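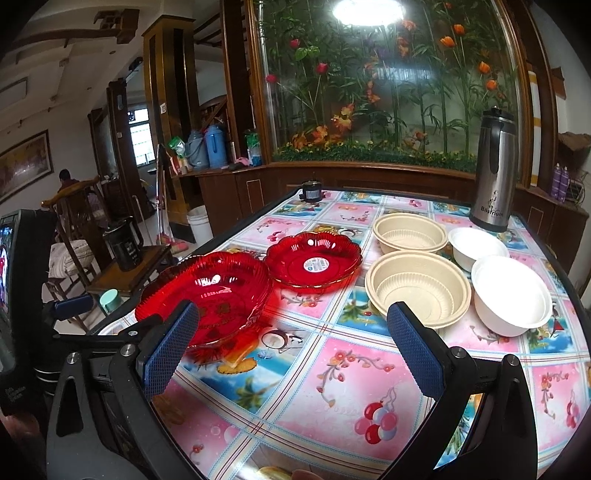

Bowls and red glass dishes on the cherry-and-balloon tablecloth, seen from the wrist.

I've spent most of this week on the part of our pipeline that decides which bowl to pick up first. It used to be simple. The planner took the list of detected objects, sorted by distance from the gripper, and started at the top. That works when everything on the table is a different shape. With pairs of similar bowls, one behind the other, it falls over.

The trouble is in the tracker. When the fingers move in, they cover part of the nearer object, its outline shrinks, and the distance estimate jumps. The sort order flips, the planner picks a new target, and the arm backs off. Then the outline grows back and the whole thing starts again. Eyerusalem Hadgu found 4 minutes of this in one log from March and sent it to me with no comment.

My fix has two parts. First, once a target is chosen, it stays chosen until the grasp is finished or the planner gives up. Second, the finger pads are now masked out before the outline is measured, and the tracker keeps the last full outline it had instead of the partial one. The mask comes from the joint reading, so it follows the jaws as they open and close.

I replayed 2,000 logged approaches through the new code. Target switching is gone except in 5 of them, and those have a timestamp problem that belongs to the logger.

Glossy surfaces are still bad. A plastic tablecloth gives you reflections on top of printed fruit, and the detector will sometimes offer a balloon as an object with fair confidence. Adanech Chala wants to filter on height above the table plane — I think she's right, but our depth is poor on shiny things and I don't want to throw out a shallow glass dish along with the balloons. For now the height check only lowers the score.

The changes are in the Cokora branch, behind a flag called hold_target. It's off by default. If you turn it on, update the gripper calibration file too, or the mask will sit a little to the left of the real fingers.

Next I'm looking at the timestamps.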